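Preparing a White Work Surface for Small-Parts Sorting

Updated 28/08/2022

A plain white surface makes small dark parts easy to find and shows dirt before it gets into an assembly. The procedure below covers cleaning, flatness checking and marking out a sorting surface on an ordinary bench. It applies to painted board, melamine and solid plastic sheet. Bare paper can be used for a single session but cannot be wiped.

What you need

A sheet at least 75 cm wide
Two lint-free cloths
Mild dish soap and lukewarm water
A steel straightedge
Low-tack tape, 20 mm wide
A desk lamp with an adjustable arm

Step 1. Clear and clean

Remove everything from the sheet, including the mat if one is fitted. Brush off grit first; wiping over grit scratches the finish. Mix a few drops of soap into a bowl of water, wring the cloth until it no longer drips, and wipe in straight overlapping passes from the back edge to the front. Go over the sheet again with plain water, then dry it with the second cloth. Solvent cleaners dull most painted boards and should be kept for ink stains, after a test on the underside.

Step 2. Check for flatness

Lay the straightedge across the sheet in both directions and along both diagonals. Light under the middle of the edge indicates a dip, and small round parts will collect there. Shim the sheet from below with card until the gap closes. A gap of less than the thickness of one business card can be left alone.

Step 3. Set the light

Place the lamp to one side and low enough that a single pin casts a short shadow. Light from directly overhead flattens everything and makes washers hard to pick out.

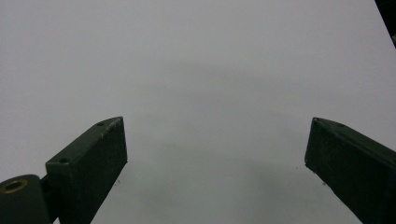 Glare is the usual fault at this stage. If a bright patch follows you as you move your head, tilt the lamp away until the surface reads as an even pale gray. Matte sheets rarely need more than one adjustment. On gloss sheets, move the lamp farther back.

Step 4. Mark the zones

Run tape from front to back to make two zones, one for unsorted parts and one for finished groups. Keep the tape 8 cm clear of the side edges. Press it down with a fingertip only, and replace it in January or whenever the edges lift. Do not write on the sheet itself.

Step 5. Load the surface

Tip out one container at a time. Spread the parts in a single layer before sorting begins, and return each finished group to its container before opening the next.

Storage

Stand the sheet upright, face to the wall, with a clean cloth over the top edge. Sheets stored flat under other items pick up dents.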